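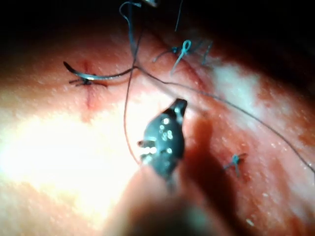

*Aguja curva y puntos sueltos sobre el tejido.*

Llevo dos semanas con el bajo de unas cortinas y he llegado a una convicción que pienso defender en cualquier sobremesa: coser tendría que volver a la escuela. Para todos, chicos y chicas, con nota y con deberes. Y no lo digo por nostalgia, que mi abuela cosía porque no le quedaba otra y lo odiaba con toda su alma (me lo dijo mil veces, normalmente con alfileres en la boca, así que a veces tardaba en entenderla).

Lo digo porque en marzo se me rompió el forro de un abrigo bueno, de los que una compra pensando que le va a durar hasta la jubilación, y en la tienda de arreglos del barrio me pidieron una cantidad que me hizo salir a la calle a respirar. Mi vecina Eun-ji Yeo se rio de mí en el rellano, me metió en su cocina y me enseñó a hacer una puntada escondida en lo que tarda en salir el café. ¡En lo que tarda el café! Y yo con cuarenta y tantos años y un título universitario colgado en el pasillo, pagando por que me pegaran botones.

Me dirán que hay cosas más urgentes que enseñar. Ya me lo han dicho, de hecho: mi amigo Yi-an Yang, que da clases de matemáticas en secundaria, se me puso hecho una furia cuando le conté la idea, porque cada vez que alguien quiere meter algo en el horario se lo quitan a él. Y tiene su parte de razón, el horario es el que es. Pero luego me contó que en su tutoría hay chavales de quince años que no saben seguir unas instrucciones de seis pasos sin preguntar en el segundo, y yo ahí le dije: pues dales una aguja. Una costura mal hecha se te abre al tirar y no hay manera de discutir con ella ni de pedirle revisión del examen.

Además está lo de la ropa, claro. Compramos como si las prendas fueran yogures. Yo la primera, que tengo en el armario una bolsa de cosas «para arreglar» que viene de dos mudanzas atrás. Entre ellas hay unos pantalones a los que solo les falta el botón. Un botón, por favor. Si a los doce años me hubieran obligado a coser veinte, aquello no habría salido nunca del cajón de los pantalones normales.

Lo que no quiero es que vuelva aquella asignatura de antes, la de las niñas bordando iniciales mientras los niños se iban al taller a serrar. Eso que se quede donde está. Quiero que todo el mundo salga sabiendo enhebrar, hacer un nudo decente, coger un bajo, zurcir un codo y poner un parche sin que parezca un accidente. Con un trimestre sobra, y si me apuran, lo cambio por aquellas flautas dulces que tanto daño hicieron a las familias.

Yi-an sigue sin estar convencido. El domingo vino a comer, vio las cortinas y me preguntó si la ola del lado izquierdo era a propósito. Le he dicho que la próxima vez traiga él el postre y una camisa para practicar.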